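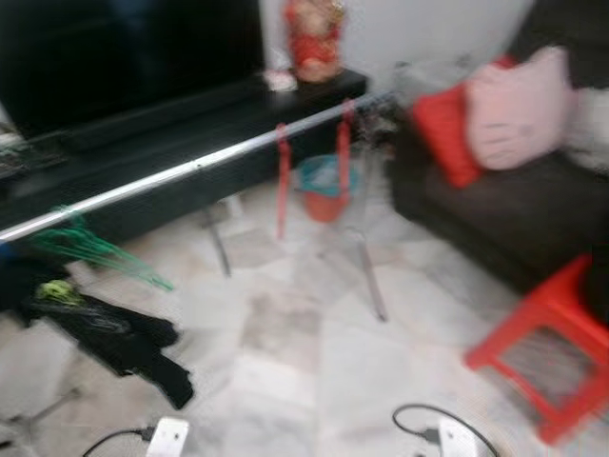

Television, cabinet and glass coffee table

Events > Drunddale Winter Run > Minutes
Print this page | E-mail this page
News Races Results Minutes Contact

Drunddale Winter Run: Course and Timing Group
Minutes of the meeting held Oct 24, 2024

Present: Trí Phan (chair), Sarita Katiyar (course), R. Joshi (timing and entries)
Apologies: none

1. Minutes of the previous meeting
Approved with one correction. Under item 4, "chip mats" should read "chip mat". A single mat was ordered.

2. Entries
RJ reported 188 paid entries at close of business the day before. The permit limit remains 300. Entries will close at the limit or at noon on the Friday before the race, whichever comes first. Transfers between runners are allowed until the same deadline, provided the new runner completes the medical section of the form. No transfers on the day.

3. Course
SK presented the revised 5 km route. The start moves north to the wide section of Gravmont Road so that the first turn falls after the field has thinned. The former start funnel was too narrow for a mass start and caused bunching at the bollards last year.
The route will need to be measured again by calibrated bicycle. The calibration course is to be ridden before and after, and the larger constant used. Splits will be marked at each kilometer with a nail and washer at the curb, and the positions written up relative to fixed street furniture.
The cut-through behind the tennis courts is withdrawn from the route. Leaf cover there hides the curb and the city does not sweep it in December.
Action: SK to book the measurer and circulate the map. 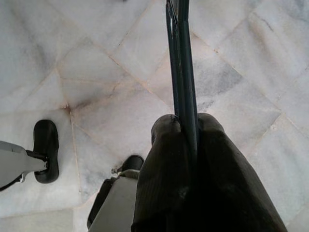 Marble floor tiles

4. Timing
Discussion of gun time against chip time for the prize list. Agreed that the first three places in each category go by gun time and all other listings by chip time. This is to be stated on the entry page and on the back of the bib.
The start mat and the finish mat will be the same unit, moved by cart once the last walker has crossed. RJ is satisfied that there is enough time for this. A manual backup sheet will be kept at the finish by two people, one calling and one writing.
The Juvel readers used at the summer race dropped tags worn on shoes under gaiters. Bib tags only this year.
Action: RJ to test the reader with bibs under a rain jacket.

5. Budget
Approved spending is $4000. Barrier hire is the largest line and the quote is still outstanding. TP does not want to commit to the second finish arch until it arrives. Medals are ordered and paid for.

6. Start waves
TP proposed two waves, with walkers and strollers in the second. SK asked for a gap long enough to clear the Gravmont Road turn. Agreed in principle. Gap length held over until the route has been measured.

7. Any other business
Bag drop will use numbered tags matching the bib. Dogs on leads may enter in the second wave only.

Next meeting: date to be set once the barrier quote is in.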